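6/28/26

Frost again this morning, the third in a row. Scraped the windscreen with an old library card and got to the Warnari hall by nine. The car heater still blows cold on the left side. I've been saying I'll get it looked at since May.

Seed swap went well enough. Shamim Malik brought broad beans and a bag of garlic he had no room for, and I came home with 14 cloves, which is more than the back bed will take. Gave him the last of my purple podded peas. Amancay Toledo wanted to know if the silverbeet I gave her last year was meant to bolt that early. I said mine did too.

Rain gauge had 13 mm in it when I got back. Tank is up to about 200 litres after the dry spell. Not much, but the downpipe is clear now and the rest should follow.

Moved the compost in the afternoon. Back is sore. Soup for tea, then sorted the seed packets by sowing month and threw out anything older than four years - mostly carrots, and one lot of parsnip I don't remember buying.
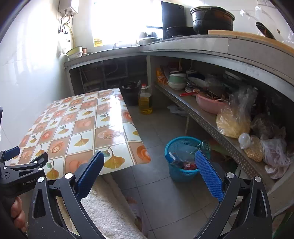

The oilcloth with the roses and yellow ginkgo leaves.

I'd like the same sort of cloth for our table, as the old one has gone sticky along the fold. Will ask at Janjua when I'm next in town.

Garlic goes in tomorrow if the ground isn't too wet. Need string and stakes.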